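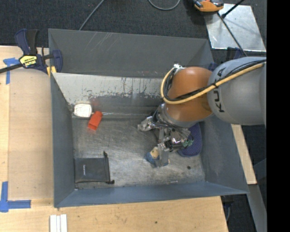

4. Mixed Small Goods in a Shared Bin

4.1 What the earlier claims rest on

The case for storing unlike objects together in one open bin is usually made on grounds of speed. Put everything in one place, the argument goes, and the person filling the bin saves the time that would have gone into sorting. Głowacki's Troltard notes are the most often repeated source for this view in our field, and they do report a shorter filling time for mixed bins than for divided ones. They say very little about what happens at the other end, when somebody wants one particular thing back out. We think the saving has been oversold.

Our doubts are partly about the objects chosen. The Troltard bins held boxed goods of similar size, which is a kind of mixture, but a mild one. A household or a returns desk deals in something messier: soft things that fold over, pouches with strings, small hard blocks, items with no obvious top or bottom. We used a set of that sort. Figure 4 shows part of it on the bin floor.

Figure 4. Loose goods in the sheet-metal bin, clamped to the table at the upper left. The black drawstring pouch is near the lower left corner of the floor; the red-orange block lies at an angle beside the white box-like item.

4.2 Bin and layout

The bin has sloped walls and a wide flat bottom. Sloped walls are often recommended because contents are supposed to slide back toward the middle. We would not lean on this. Light, soft items tended to stay where they came to rest, and a slope does nothing for a flat pouch already lying on the floor. The metal was also well used, with scuffs and dark streaks, and we made no attempt to replace it with a clean one. Storage bins in working rooms look like this, and a polished surface would have made dark objects easier to find than they normally are.

Items were dropped in from the same height and left where they fell. We did not tidy them. Two layouts were used, one sparse and one crowded, and each was searched for 6 target types. The full record covers 300 retrievals.

4.3 Results and how far to trust them

In the sparse layout, retrieval from the mixed bin was about as quick as from the divided bin used at Tomis. This is the result that supporters of mixed storage will want to quote, and we would ask them to quote the next one too. In the crowded layout the advantage went the other way, and by enough to cancel the time saved in filling. Bright and hard objects were hardly affected. Dark, soft ones accounted for most of the slow retrievals, and drawstring pouches were the worst of all, as their strings caught on whatever lay next to them.

Three cautions apply. The first is that our targets were named in advance, so a search never began with the question of whether the item was in the bin at all. Real searches often do. The second is that color and softness were tied together in our set: most of the dark items were also soft, and we cannot say which property did the damage. Buzatu's comparison has the same fault, though it is not mentioned there. The third is that the crowded layout was crowded by our own judgment – another group might have called it half full.

We also looked for the "settling" effect described in the Brimby report, in which small items are said to gather along the foot of the walls over repeated use. We did not find it. Some items did end up near a wall, but they had been dropped near a wall. Without a record of starting positions, which the report does not give, the claim is hard to test and we see no reason to design storage around it.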